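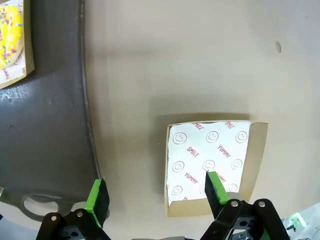 By Kamala Warrier

4 September 2023

Up before six with the knee again. Sat in the kitchen with the heating pad and read the letter from the Sternar building people a second time. They want the storage unit cleared by the end of the month or the rent goes to 98 dollars. I don't use half of what is in there. Dad's radio parts, mostly, and the box of atlases.

Called Ustyna at eight. She was already at work on the quilt for her niece and had me on speaker, so I talked over the sewing machine. She says to keep the atlases and let the radio parts go to the Alarcón shop, where they still fix that sort of thing. I said I would think about it. I have been thinking about it for 3 years.

Walked to the library by way of Brito Street. The sidewalk is torn up on the north side and you have to cross twice. Returned the book on canals, which I did not finish. Took out another one by the same man, on bridges, and I don't expect to finish that either. The woman at the desk has cut her hair short and it suits her. I didn't say so and wished afterward that I had.

Lunch was the end of the lentils with an egg on top. Slept almost 90 minutes in the chair after, which was too long, and woke up with the radio on and no idea what day it was.

Something sweet has been on my mind all day. There was a donut tray with yellow icing at the back and red in front, next to a purple one and a chocolate one. I would have gone for the red. I'm supposed to be watching my sugar until the December blood test, so I had an apple and some of the hard cheese.
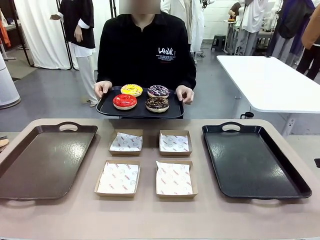 Notebook 24, page 3

Later. Went to the storage unit after all, with Ustyna driving. The lock was stiff and I had to put oil on it. We brought out the atlases, two lamps and a suitcase I had forgotten. The suitcase had Dad's winter coat in it and a Tokon train schedule folded in the pocket, with his writing down the margin. Times, mostly, and one word I couldn't make out. Ustyna thinks it says "umbrella." I think it is somebody's name.

We left the radio parts where they were. I will go back with boxes. The shelf they are on is bolted to the wall and I'll need to ask whether it stays with the unit.

Ustyna wouldn't come up for supper - she had the quilt to get back to - but she took one of the lamps. It needs a new cord. I gave her the money I owed her for gas from the last trip, and she put it in the cup holder without looking at it.

Soup from the freezer. Wrote to Sternar to say I'd be out by the end of the month, then left the envelope on the table without a stamp. No stamps in the drawer. Buy some tomorrow, and cat litter, and ask at the pharmacy about the cream.

The coat is on the back of the bedroom door. It smells of the suitcase. Window open a little tonight.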